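The pitch came in July, in the break room, with a plate of pastries none of us had ordered. Management had signed with Wirov for a towel-folding robot, and the man from Wirov said it would "free our people for higher-value work." I have folded hotel linen at Zamfir for a good part of my life. I looked at the pastries and tried to think what the higher-value work in a laundry might be.

I don't hate machines. The big washers are machines, and I wouldn't go back to doing their job by hand for any wage. But a washer takes the weight off your back. A folding robot takes the part of the shift when you could stand still, talk across the table and let your hands get on with it. What's left is hauling carts, pulling stained pieces and feeding the robot. Those were always the worst jobs, and now they are the whole job.

The sales sheet promised 1,000 pieces a shift from each unit, rising to 2,000 "as the system learns." I asked who would be teaching it. The answer was us, and the sheet had no line for that.
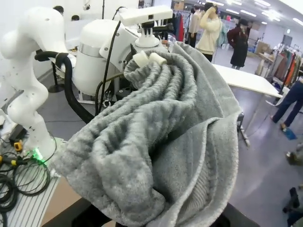

A gray towel held at its upper fold by two white fingertips.

Any new hire can take a towel like that, find two corners and snap it flat. She learns it before lunch. I'm told this is the hard part for a robot, because cloth never lies the same way twice, and I believe it. What I don't believe is that the difficulty will be paid for by the company selling the robot. It will be paid for by whoever is standing next to it with a quota.

Traian Ardeleanu, who ran our floor before he moved to Branden, used to redo the count sheet by hand when the numbers looked too good. Our last one under him said 3,544 pieces, and he could tell you which tables had been short of people. I'd like to see the robot's sheet kept the same way, with every piece we refold written down and every minute spent untangling it charged to the machine.

Maybe it will get good. Then I want to hear, before the contract is renewed, what happens to the folding crew's hours and who gets the difference. So far the only answer has been that these are exciting times for Zamfir.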